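Library > Family and Local History > Reading the Burial Register > Chapter 2

Print this page | E-mail this page

Chapter 2
What a Burial Register Can Tell You

Most people come to burial registers late. They have worked through the birth certificates and the marriages, they have a tin of letters and a name on the back of a photograph, and they want a date to close off one line of the tree. So they look up the entry, copy down the date and shut the book. What a waste! A burial register is one of the liveliest sources a family historian can open, and this chapter is meant to slow you down while you have it in front of you.

Take the register for Gromstead, which we shall use all the way through the chapter. It starts as a plain list: a number, a name, an age, a day. Then a new clerk takes over, and the columns begin to multiply. By his second volume we have the place of death, the trade of the dead person or of the head of the household, the grave number, the depth, the fee and who paid it. He also wrote in the margin when something caught his attention, and it often did. "Came from Dillport by the carrier" is one of his notes. "Brother present, wife not told" is another, and I have never been able to leave that one alone.

You will meet registers as bare as the first Gromstead volume and registers as talkative as the second. The methods are the same for both. With a bare one you have to lean more heavily on the entries on either side.

Before you start

You will need a pencil, plenty of ruled paper and the whole register, or as much of it as survives. Please don't work from an index alone. An index takes you straight to the name you already know, and the best finds are nearly always a few lines above or below it. Ulla Karppinen, whose transcription of the Gromstead volumes is used here, read all 600 entries of the second volume in order before she looked up a single family. She found a child of the Brokow household entered under a grandmother's name, two pages away from where any index would have sent her.

Copy what is written, spelling and all. If the clerk wrote "Bastoss" in one place and "Bastos" in another, keep both. You can decide later whether they are the same family (they are, as it happens, and we shall prove it in Exercise 4).

Ages, and why to doubt them

The age column looks like the most solid thing on the page. It is often the weakest. The person who gave the age was a widow, a lodger, a neighbour or the master of a workhouse, and the one person who might have known better was past asking. Look at how many adults are entered as 50, 60 or 70 and how few as 51 or 69, and you will see people rounding before your eyes.

An odd-looking number can be more trustworthy. When a labourer goes down as 55 in a year when all his neighbours seem to be dying at exactly 50 or 60, somebody may have stopped to work it out. I say "may". Check it against a baptism, then against a census, and write down all three answers even when they disagree. Especially when they disagree!

Grave numbers

I do love a grave number. Families bought plots together when they could afford to, and a daughter who married and changed her name will often turn up again in the same plot as her parents. Sort your entries by grave and you can put a family back together that the surnames had pulled apart. Plot 32 at Gromstead holds people with four different surnames, and at first sight they look like strangers sharing common ground. Shahab Shirazi followed each of them through the marriage records and found that every one was descended from, or married to, the same Dillport rope-maker.

Be careful with common graves, though. In those, people really were strangers, buried together in the order in which they died. The fee column will usually tell you which sort you are looking at – a parish payment, or no payment at all, is a strong hint. Where there is no fee column, look at the dates. Several burials in one grave within a few weeks suggest common ground, unless there was fever in the house.

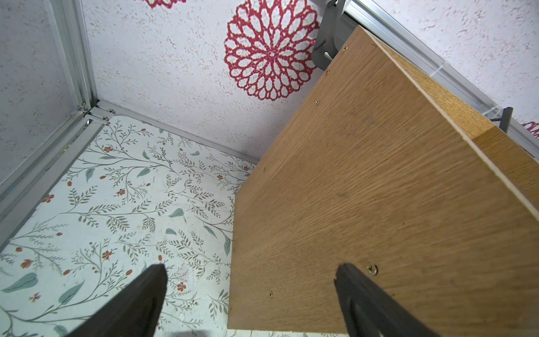 From the register to the newspaper

Once you have a name, a date and a place of death, you are ready to look for a notice in the local paper. Begin with the week of the burial and carry on for a month. Small papers printed notices when they had room for them, and news from the outlying villages came in slowly. A death at the start of June may not be in print until the end of it.

Read the notice beside the register entry and mark each point where one tells you something the other does not. The paper will give you chapels, clubs, bearers and sometimes hymns. The register will give you the plot. In the next section we set the two side by side for the Brokow family – have your pencil ready, as there are three mistakes to find and one of them is the clerk's.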